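Apr 4, 2022

Posting our rules for simulated work cells as a thread. A few people asked after the Hallcombe talk and I'd sooner write it down once. Canadian shop, two arms per cell, small-part handling. Your rules may differ.

**1.** Every sim scene has an owner. One name, written in the scene's readme. If the owner changes teams, the scene gets a new owner that week or it gets archived. We had 114 scenes in September and could only name an owner for half of them.

**2.** Lock the layout before you collect anything. Table, mat, part positions, lighting. If someone moves a light afterwards, that's a new version number. Shadows change what a policy learns, so a lighting edit counts the same as a geometry edit.

**3.** Check the view the policy gets. People set up a scene in the big editor window, where everything is sharp and well lit, and never open the wrist view. Open it. Look at it at the resolution you train on, with the noise and lens model turned on.

**4.** Parts that are close in colour to the mat are allowed. They have to be listed as such in the readme. Jirayu Noiphan wanted them banned and I argued for keeping them, as customers don't pick their mats to suit us. We settled on the label.
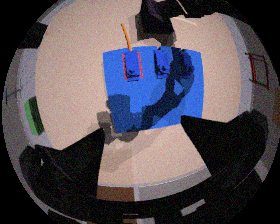 **5.** Run 5 resets by hand before you start a batch. Watch each one through to the end. You're looking for parts that spawn inside each other, parts that drift, and fingers that pass through the table.

**6.** A batch is 200 episodes. Stop there and review before you run the next. We used to leave it going overnight and then throw most of it out in the morning.

**7.** Failed episodes are kept. Tag them and put them in their own folder. Don't trim the end off a failure to make it look like a short success. This has happened here and it took Mounir Helmy most of a month to find all of them.

**8.** Write the success condition before the first episode, in words a new hire could follow. "Part is seated" is too vague. Say which part, which face, how far off is still okay, and how long it has to stay put.

**9.** No sim result goes to a customer as a cell result. Pralent asked us for a number last year and somebody sent the sim figure with no label on it. We had to write back and correct it. The template now has a line at the top that says SIMULATED and you can't delete it.

**10.** Sim does not replace the risk assessment. Reach, pinch points, guarding and stopping distance get checked on the real cell by someone qualified to do it. A clean run in software tells you nothing about where a person will stand.

**11.** Speed limits in sim match the limits on the floor. If the floor limit changes, the person who changes it opens a ticket for the sim side. We use Trakier for this but a shared spreadsheet would do.

**12.** Two people sign off on a scene before it's used for training, and neither can be the owner. It takes a bit of organizing when folks are on holidays. We do it anyway.

Someone asked whether this is based on a published standard. No. The safety side follows our site procedures, and the rest came out of our own mistakes and a long call with the Østergaard team, who had a similar list already.

Next revision will cover camera calibration files and where they're stored. Right now they live in three places. If you have a naming scheme that has held up for more than a year, please reply with it.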